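Follow-up on the stalled fold runs. The short version: the encoder was fine, the calibration was fine, and the dropped width readings came from a connector backing out under load.

Setup, for anyone who skipped the last post. I record garment folding with hand-held grippers on a bed with a patterned blanket, black clothing only for this batch. Each session logs finger opening width at 30 Hz next to the video. In December the width channel on one unit began to freeze. The value held at its last reading while the fingers kept moving, then jumped to the correct number several frames later. No error was raised, so the recorder marked the episodes as good.
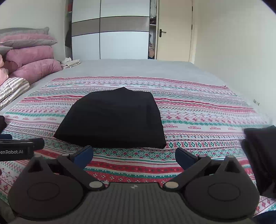 Khoa Doãn wrote that the same freeze showed up on the Ustwood units and went away after the timestamps were moved off the host clock. I tried it. Timestamps came out cleaner and the freeze stayed where it was.

I wrote a script to flag any episode in which the width value repeated exactly for longer than a hand could plausibly hold still. Out of 1,971 episodes it flagged 181. The flagged ones clustered in the second half of each session, which made me suspect heat. I logged board temperature for an evening and found no relation.

What did line up was the motion. Freezes began when the wrist rolled to get one finger under a layer of fabric. Pants were worse than shirts, probably on account of the longer sweep across the bed. 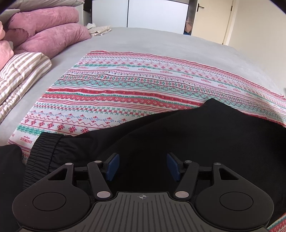
*3 min read*

I opened the housing and wiggled the sensor cable by hand. The connector had no latch, only friction, and the cable had been cut short enough that a full wrist roll put tension on it. Toàn Chu had already told me to check the cable before touching software. I checked it last.

The failure was silent due to a default in Jindance, the recorder I use. If no new width sample arrives, it writes the previous one. The timeout that should stop this was set to 800 ms, and most dropouts were shorter than that.

Changes made:

- longer cable with a service loop, and a latching connector
- timeout lowered to three sample periods
- missing samples written as missing, never repeated
- a wrist-roll check before each session, with the width plot open

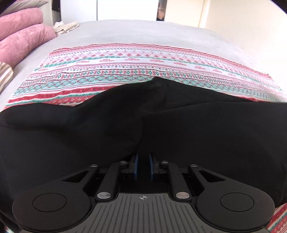

*Fingers open over the black fabric, folding setup.*

The flagged episodes are out of the training set. I considered interpolating the gaps and decided against it, as the interesting part of a fold is exactly where the data was lost. The Grarkside copy still has the old files, so do not pull from there until I replace it.

Still open: the Diệp build uses the same friction connector on its trigger line. I have not seen it fail and I have not looked very hard.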